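Repair should come before replacement

Hirngate council plans to replace the furniture in its public study rooms in March. I think this is a mistake, and I say so as someone who uses the rooms most weeks.

The case for new desks is that the old ones look tired. Some do. But a desk has a simple job, and a worn edge does not stop anyone from reading or writing at it. Walter Inga, who repaired school furniture in Prummont for 11 years, told me that most of what he saw thrown away needed a new screw or a strip of edging.

Buying new is easy to approve - there is one order and one invoice. Repair takes small decisions, spread over years, and council budgets are not set up for that. Biseck changed its rules to allow a yearly repair fund, and its libraries have kept the same tables since.

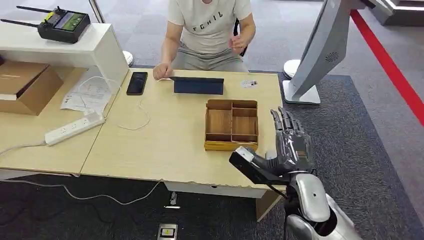

The money saved could go on opening hours. The rooms now close at 5, before many people have finished work. I would gladly sit at an old desk for two more hours in the evening, and I doubt I am the only one.

Ezekiel Obi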